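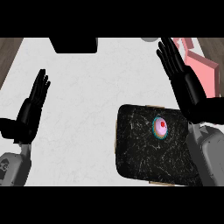 Do you need a shower that talks to your phone?

The spring catalogues have landed on the counter at our Uklow showroom, and if you believed every page of them you would rip out your bathroom tomorrow. We sell a lot of this gear, so take what follows as one shop's grumble and come in and argue if you disagree.

The big push this season is the digital shower valve. Notska has one, Adebisi has two, and every rep who has walked through the door since March has wanted to talk about nothing else. You get a flat panel on the wall, a box in the ceiling or a cupboard, and an app. Press a button in bed and the water is meant to be at your favourite temperature by the time you walk in.

Fair enough, it's a nice idea. But a decent thermostatic mixer already holds its temperature when somebody flushes the toilet or starts the dishwasher, and it does that with no wiring and no password. Most customers who tell us they want a digital shower have been putting up with a worn-out mixer for years. We swap the cartridge, they go home, and we don't hear about the app again.

What the brochures are quiet about is the box. It needs power, it needs to be somewhere a plumber can reach it, and it needs to be somewhere dry. In a new build you can plan for that. In an older Uklow house with a solid brick wall behind the shower and a roof space you enter on your stomach, it's a different job. One household in Guvville was quoted for the valve alone and then found the electrician and the plasterer had yet to have their say. They went with a plain mixer and spent the difference on a better fan, and I can't fault them for it.

Then there's the matter of parts. I asked both makers the same question: if the panel dies after the warranty is up, can I buy a panel on its own? Adebisi said yes for the current model and was vague on the one before it. Notska said it would get back to me. That was before Easter. I'd want that answer in writing before I put tile around anything.

A word on water saving, as it is printed on the front of every carton. A valve doesn't save water. The shower head decides the flow and you decide when to get out. The pause button is handy while you're shaving your legs or washing a muddy kid, I'll grant that, but a lever does the same thing. And if you run the thing from bed and then doze off — well, you can work out where that goes.

Who would I sell one to, then? Someone with weak hands or sore wrists, for a start. A big button you can press with a knuckle beats a stiff chrome knob every time, and being able to start the water from outside the screen means no cold blast on the arm. Someone caring for an older parent might like the temperature cap, although a good mechanical valve has a stop you can set as well. And if you are building from scratch and simply like gadgets, it's your money. Just have the box put behind a proper access panel and keep the manual.

If you're undecided, a few things to ask any shop, us included:

Does it still run in a blackout, and if it doesn't, is there a manual bypass?
Can the panel, the valve and the power supply be bought separately?
Does it work without an account, and for how long will the app be supported?
Is your hot water system on the approved list? Some instantaneous units don't get along with these valves at low flow.
Who is responsible for the fault if the plumber blames the electrician?

We have the Adebisi single-outlet model plumbed in on the back wall, so you can have a play with it. The cheaper one is on the shelf, unplumbed, and the Notska will go up when we get that reply.

While you're here, the ordinary thermostatic mixers are on the left as you walk in, and we've taken $100 off the two-outlet rail sets until the end of June. There are 20 sets in brushed nickel and no more coming in that finish, as the maker has decided everybody wants gunmetal. (Everybody wanted rose gold once, too.) Bring a photo of your existing wall fittings and the distance between the pipe centres. We can usually tell you on the spot if it will go straight on or if you're up for new tile.

Replacement cartridges for older mixers are kept out the back. Bring the old one in if you can get it out in one piece. If you can't, bring the bits.

The showroom opens at 8 am, and the trade counter closes for half an hour at noon.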